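Sorting Room Assistant, part-time (4 openings)
Tavell, Birkunbridge

Last updated: December

Tavell is hiring four part-time assistants for the sorting room in Birkunbridge. The work is going through mixed containers of small toys, balls, scraps of cloth and household odds and ends, and putting each item where it belongs. Training is done on the job and you do not need to have done this kind of work before.

About the place

Tavell takes in small play items from day cares, after-school programs, church nurseries and families, and sends them out again as sorted sets. Most of what comes in has been swept off a playroom floor in one go. That means the toys are mixed with things that were never toys: drink cans, water bottles, wrappers, a sock, the lid of something. All of it comes to the sorting room first, and nothing goes to the shelves until it has been through there.

The sets go to two places. The Siliņa sets are for children under three and contain only soft items and large balls. The Mosta sets are for older children and can include vehicles, blocks and smaller balls. You will learn the contents list for both. The lists are taped up in the room and you can look at them as often as you need to.

What you will do

You will work at a table, with a container of mixed items and a stack of three boxes with round holes in the top. A typical turn goes like this:

Take items out one at a time and look each one over. Spiky and fuzzy balls tend to catch on cloth, and pulling several out at once usually brings half the container with them.

Put balls through the hole if they fit. Anything that will not go through is set on the oversize tray. Do not force a ball. The foam ones will go in with a push and then will not come out.

Pull out cans, bottles and packets and put them in the recycling tub by the door. Crushed cans can have a sharp edge near the pull tab, so pick them up by the side. Cut-resistant gloves are supplied in three sizes and you are expected to wear them for this part.

Shake out cloth items and lay them flat. Printed scraps and knitted pieces go in separate piles. Cloth with a stain or a loose thread longer than a finger goes to washing or repair, and there is a bin for each.

Check anything with googly eyes. Press on each eye and tug it lightly. If it moves, the toy goes to repair. If it is already missing, write "eye" on a tag so the repair bench knows to look at the whole batch.

Look over toy vehicles and parts of vehicles. A cab with no trailer or a set of hubs with no body goes in the parts drawer, where it will stay until the rest turns up or the drawer is cleared.

When the container is empty, wipe it, turn in your tally sheet and start the next one. The tally sheet has a line for balls, cloth, vehicles, blocks, other toys, recycling and trash. It takes a minute or two to fill in.

Other duties

Sorting is the main part of the job. The rest of your time will go to:

— washing hard toys and balls at the sink and setting them on racks to dry
— folding dry cloth
— checking finished sets against the list before they are sealed
— breaking down cardboard
— sweeping under the tables at the end of the shift

Everyone takes a turn at the sink. We rotate it by shift.

Speed

New people ask about this more than anything else, so we will answer it now. We do not pay by the piece and there is no quota per hour. In your first month we care about whether things end up in the right place. We check 100 items from each new assistant's finished work at the end of the second week, go over any that were misplaced, and do it again at the end of the month. We look for 80 right the first time and expect it to go up from there. If it does not, we will sit down with you and find out which kinds of items are the trouble. Usually it is the small balls, where the difference between a Siliņa ball and a Mosta ball is a matter of size and has to be checked with the gauge ring.

Hours and pay

23 hours a week, in five morning shifts. Doors open at 7:45 a.m. and shifts start at 8:00. One shift each week runs longer than the others so that finished sets can be sealed and labeled before pickup. You will have a fixed schedule, posted a month ahead. Swaps between assistants are fine as long as they are written on the sheet by noon the day before.

Pay is hourly and is the same for all four openings. The rate is printed on the application form. There is a raise after six months. You are paid for training time, for the paid break in the middle of each shift, and for the time it takes to wash up at the end. Sick time builds up from your first day.

We close for one week in December. That week is paid for anyone who has been here three months or more.

What we are looking for

You should be able to:

— stand or sit at a table for most of a shift, with breaks (stools are available at every table, and you can change between standing and sitting when you like)
— lift a full container from the cart to the table, or ask someone to take the other end
— handle small objects with either hand
— tell colors and patterns apart well enough to match cloth pieces (tell us if this is hard for you; there are stations where it does not matter)
— read a short contents list in English
— put up with a fair amount of squeaking and rattling

Things that are useful but not required: work in a laundry, a thrift store, a day care, a library or a warehouse; basic hand sewing; being used to small children and knowing what they put in their mouths.

We do not ask for a diploma. We do ask for one reference, which can be from a teacher, a former supervisor or anybody else you have worked alongside, paid or unpaid. Family members cannot be used as references.

You must be 18 or older. A background check is required for this job even though there are no children in the building, as assistants sometimes help carry sets into day cares. We pay for the check.

What to wear

Closed shoes, sleeves that can be pushed up, and clothes you do not mind getting lint on. Aprons are supplied. The room is kept cool and some people bring a sweater. Rings with raised stones need to come off, as they snag on mesh and on knitted cloth.

The room

The sorting room is on the ground floor and has a tile floor, which is easy to clean and hard on the feet. Mats are available. There is one step at the side entrance and no step at the front. Wheelchair users have worked at the end tables, which can be lowered. The break room has a refrigerator, a microwave and a window. The bus stop is across the street and there is a bike rack behind the building. Parking is on the street only.

Please do not wear strong perfume. It gets into the cloth.

How to apply

Pick up an application at the front counter in Birkunbridge, or ask for one by mail. Fill in both sides. On the back there is a space for you to tell us the hours you cannot work, and it helps a great deal if you fill that in completely. Leave the form at the counter or put it in the slot by the door after hours.

Everyone who turns in a complete form will be invited to a short paid tryout. You will sort one container at your own pace with someone nearby to answer questions. Gloves and an apron will be there for you. After that we will talk for a little while about schedule and transportation. There is no separate interview.

We will let you know either way. If all four openings are filled, your form stays on file and we will call you first the next time we hire, unless you ask us to throw it out.

If you need the instructions in large print or in another language, write that at the top of the form. If you would like to bring someone with you to the tryout, that is fine. They can wait in the break room.

Sorting table and boxes: 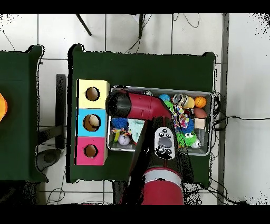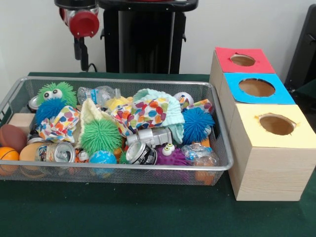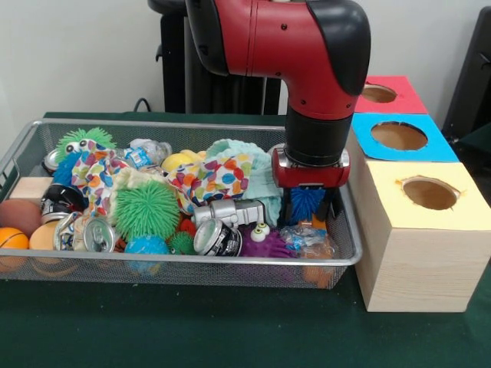

One reply to our last posting said the tryout was easier than expected except for the cloth, which kept coming up with two or three balls stuck to it, and that it would have helped to be told to bring a snack because the break falls late on the long shift. The same reply asked whether the parts drawer ever really gets cleared. It is cleared twice a year, and assistants may look through it first. The break on the long shift has been moved to 10:15.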